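Can I see a resupply capsule with binoculars before it reaches the station?

Posted in: Spaceflight and Satellites
13/11/2022

I live outside Barkton, where the sky is quite dark to the north and a little orange to the south. I can see the space station very well with no equipment. Now I want to try to see a cargo capsule while it is still chasing the station. I have 10x50 binoculars and no telescope. I have three doubts. First, is the capsule bright enough? Second, how do I know if it goes in front of the station or behind it? Third, is it useful to look on the same evening as the launch, or must I wait for the next one? I read different things on different pages and I could not decide who is correct. 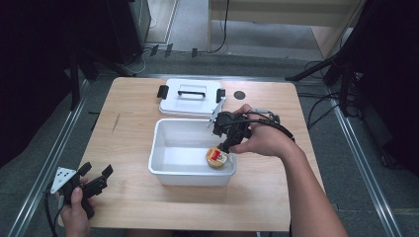
Alura wrote in the chat that it can be done with the naked eye if the Sun angle is good, and that the binoculars will mostly help me to lose it. I would like to hear more opinions before the next launch in December.

Thank you in advance, and excuse my English.

Wainwright

Yes, it is possible, and I have done it 2 times. I will try to answer your doubts in the same order.

The brightness depends on the vehicle and on the angle more than on the size. A capsule is small compared with the station, so do not expect the same kind of light. The first one I saw was like a middle star, the kind you can see from a village but not from a city center. The second one I could follow only with binoculars, and it disappeared before it reached the middle of the sky. The solar panels can give a short flash if they are turned in a lucky way, but you cannot plan for this.

About in front or behind: during the chase the capsule is in a lower orbit, and a lower orbit is faster. It comes from behind and slowly takes back the distance. But please be careful with the word "behind". If the capsule is a quarter of an orbit behind, it will pass over your house more than twenty minutes after the station, and by then the Earth's shadow can be in another place. Many people look for five minutes, see nothing, and go inside. If the distance is more than half an orbit, it is more practical to think of it as coming before the station. Also the Earth turns under the orbit, so a capsule that comes later will pass a little more to the west than the station did. It will not follow the same line between the stars.

About the evening: some flights arrive in a few hours, and then you have only one or two chances, often over the wrong continent. Other flights take a day or more. For those, the last evening before docking is the best in my opinion, as the two objects are closer together and you can use the station as your guide. When you see the station, keep looking at the same part of the sky, with your eyes first. Lift the binoculars only when you have found a moving point.

Use a prediction made on the same day. The capsule changes its orbit several times, and a prediction from the day before can be wrong by some minutes. In my notes for the second pass I have the predicted time 1925, and the capsule came early. I was outside already, so I did not miss it, but I was still putting the strap on my neck.

One more thing. Do not put the binoculars on a tripod for this. The object moves too fast and you will fight with the screws. A garden chair with arms is better.

Porkier

just go out and look up, if it moves and doesnt blink its a satellite. I saw one last year that was for sure a capsule, or maybe the rocket stage. the stage stays up for a while too and it can be brighter than the capsule so dont get confused

Alura

I want to add a little to what Wainwright wrote, and to correct myself, as I was too quick in the chat. The binoculars are useful if the pass is low. A low pass is much farther from you, and the light also goes through more air, so the capsule can be too weak for the eye alone. For a high pass I still prefer no equipment.

Porkier is right about the rocket stage. It is left in a low orbit for some time after the launch, and it often tumbles, so its light goes up and down slowly. If your point becomes brighter and weaker again and again, it is probably the stage. The capsule has a steady light in most cases.

For Barkton I would check where the shadow is. In December the evening passes can end suddenly in the middle of the sky, when the object goes out of the sunlight. This is normal and it does not mean that you lost it.

Related items

Why does the space station sometimes disappear before it reaches the horizon?
Difference between docking and berthing
What happens to the trash in a cargo ship after undocking?
Can I hear the station with a cheap handheld radio?
How long does a spacewalk suit battery last?
Best free program for satellite passes (484 views)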